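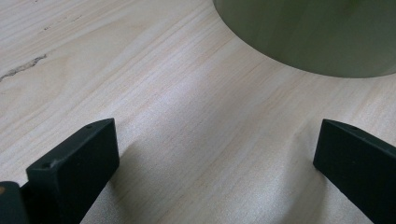 Tabletop, dark streak on the left, green cylinder at upper right

Ticket 300 - opened by Sheldon Leclerc

Hi again! Following up on the Ralska table. I'm still stuck on that dark streak in the grain - I can't tell if it's a little knot or a crack, and I don't want to start rubbing at it before I know. I wiped it with a damp cloth at 3 last night and it looked the same this morning. My fingernail doesn't catch on it, if that helps.

Tried so far: damp cloth, dry cloth, a bit of dish soap. No oil yet.

Is this something the Sengate shop would swap the top for, or do I just seal it and move on? I've had it 14 days.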